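The last organ bench in Clorville

11 June 2020

The sign over the door at Funda says ORGANS BOUGHT SOLD REPAIRED, and the owner would like it known that the first word of the three verbs is out of date.

"I don't buy them anymore," she says. "People pay me to come get them. Then I don't come get them."

She has been fixing home organs in Clorville for 15 years, after a career in school payroll that she describes as "similar, but with fewer pedals." The shop used to be a shoe store. The slanted mirrors are still along the floor, so a visitor spends the whole conversation aware of his own ankles.

Her specialty is the Torvik, a living room organ sold door to door to people who had just bought carpet. It has two keyboards, a rhythm section with a button marked BEGUINE, and a cabinet heavy enough to settle arguments about where the sofa goes. She thinks it is a wonderful instrument. She also thinks it was built by people who hated each other.

"The woodworkers finished their part and then the electrical people had to get in through a hole meant for a mouse," she says. "To change one fuse you take off the music stand. Why the music stand? I asked a man who used to sell them. He said he'd always wondered what was in there."

Most of what comes through the door is dirt. Contacts get dull, a note drops out, and the family decides the organ has died. A good half of her customers could do the cleaning at home, and she tells them so, which may explain the state of the carpet.

"I say, unplug it, get a soft brush, be patient. They nod. Next May they're back, and they've used furniture polish."

Prices are written on a card by the register. A look inside costs $15. A full cleaning starts at $50, with an extra charge if anything has been living in the speaker. The biggest bill she has ever written was $337, for a Hastonine console that had gone through a basement flood and a divorce. The customer cried when it played. "Then he asked if I could take a check, and I nearly cried too."

What keeps her up at night is parts. The boards aren't made now, and the ones she has in drawers came out of organs that were past saving. She keeps a list of what's left, and she won't show it to me.

"If I say a number out loud, somebody will need that many plus one."

So does she play? There is a long pause, in which a truck goes by.

"I know the first 2 pages of a lot of things," she says. "That's all you need to test the keys. I've never found out how any of them end."

She has been asked to teach and refuses. She has been asked to play at weddings and accepted once, and the bride had picked a tune with a third page. As for retiring, she has thought about it. The landlord would prefer a coffee place. But there's an organ on the bench with a stuck BEGUINE, its owner calls every morning to ask how it slept, and she'd like to see it out the door before she makes any plans. 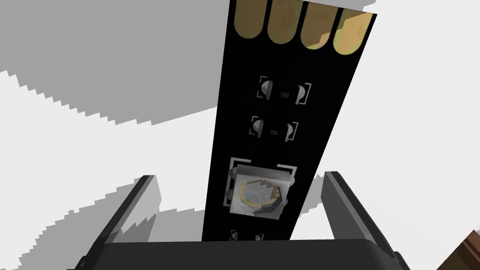 Visiting Funda

Open afternoons, or whenever the light over the bench is on. Call before you bring an organ. Call again before you unload it.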